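**Keypoints wander on collared shirts**

**jaxon_mc:** I've retrained our fold planner on 3,000 hand-held gripper demos and T-shirts are lovely now. Polos though... the collar keypoint jumps to the placket and the plan goes daft.

**palesa.s:** Sounds like labels to me. Are you marking the neckline or the collar tips?

**jaxon_mc:** Neckline, all 7 points.

**murrayg:** I'd leave the labels alone - smooth over 4 frames and move on.

**palesa.s:** Disagree, smoothing just gives you a slower wrong answer! Post one?

**jaxon_mc:** Fair. One of the bad ones:

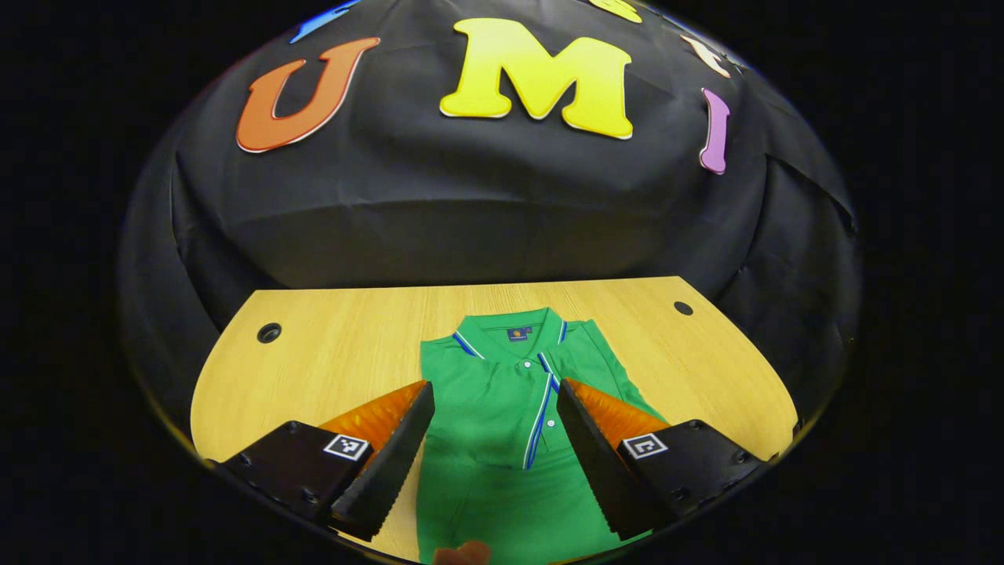 *Green polo, collar open, placket folded out of line*

**palesa.s:** Striped trim on the collar AND down the front. I'd label the trim separately.

**murrayg:** Still say try the filter first, it's one line.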